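Daster Measuring Jug, Translucent White
Kitchen > Measuring and Mixing > Jugs

It holds liquid and tells you how much. We have tried to write more about it than that, and the results follow. 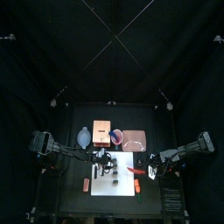 Naledi Chauke wrote to ask whether the markings come off in the dishwasher, as they did on her last three jugs, leaving her with what she called a very plain vase. They don't. The scale is moulded into the plastic, so it will be there for as long as the jug is, and you can find it with a thumbnail if the light over your worktop is as bad as ours.

The Daster is a kitchen jug of the old rounded sort with a short spout. It is translucent, meaning you can see the level of the milk from the outside without being able to read the newspaper through it. It comes in white. We asked about other colours and were sent a second white one.

Measuring
Millilitres go up one side and fluid ounces up the other. There are no cups. Customers who cook from American recipes tell us this is a failing, and we tell them that we sell cups, separately, on the next shelf along.

The lowest marking is 200 ml. Below that you are on your own, or you want the Mahlangu spoon set, which goes down to a quantity of vanilla essence we can't imagine anyone being strict about.

Pouring
We care about this part. A jug that dribbles down its own front is a bad jug, whatever it cost, and we have sent back some handsome ones. The Daster pours clean at any speed between a trickle and a slosh. Custard is harder. Pour custard with confidence and it behaves – hesitate and you'll be wiping the hob.

Heat and cold
Fine with hot stock, fine in the fridge. Not for the oven or the hob. It can go in the microwave, but take it out with a cloth. Turmeric and tomato will tint it if left overnight, and a soak in bicarbonate of soda gets most of that out. Beetroot is permanent and you should think of it as a decision.

Details
Material: food-safe plastic
Finish: translucent white
Scale: metric and imperial, moulded
Dishwasher: yes, top rack
Lid: no
Stacks: not really
Guarantee: 12 months
Stock code: 41

What people have said
Kipchumba Massawe: Bought for baking, used for watering the tomatoes. Can't fault it. Please sell a second one at a discount so I can bake again.

Johannes Botha: Four stars. It is a jug. I keep five stars for things that surprise me.

Reply from the shop: We respect this, Johannes.

Lesego Chauke: The ounces side faces away from you if you're left-handed. I have mentioned this before.

Reply from the shop: You have. Daster have been told again.

Delivery and returns
Sent from Skovcombe by Lurkirance, who are quick on the flat and slower where there are hills. Returns are accepted within the month if the jug is unused. We can tell, particularly with beetroot.

Orders for cafés and schools go to Thabiso Potgieter at the counter. He can do a box price and will ask you what it's for.

Page last changed October 7, 2022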